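Kitchen Tips: Sharing the Line With a Robot Arm

We've had an arm working the prep kitchen at Grarkent since September, and I'm still excited about it! It took over the dull reaching and fetching, and that gave my cooks time to taste things again. A few tips if your kitchen is next.

Try every new routine in simulation first. Ours goes through 100 practice runs before it gets near a real pan, and the whole crew watches a few of them over coffee at 5 (yes, in the morning). 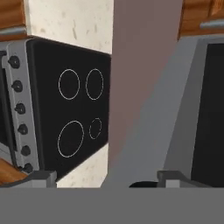
Let the cooks pick the jobs. Ours handed over lifting stockpots right away but kept the seasoning — good call. Our sister kitchen in Litthorpe did it the other way around and had to start over.

Keep your burner knobs clean. Grease hides the pointer, and people need to read it at a glance as much as any machine does.

Give everyone a turn at the stop button, dishwashers too. Five minutes each is plenty.

Write down what changes in people's shifts. We lost the 9 p.m. restock and gained a proper sit-down supper — my favorite part of the whole thing!

Next month: labeling the walk-in shelves.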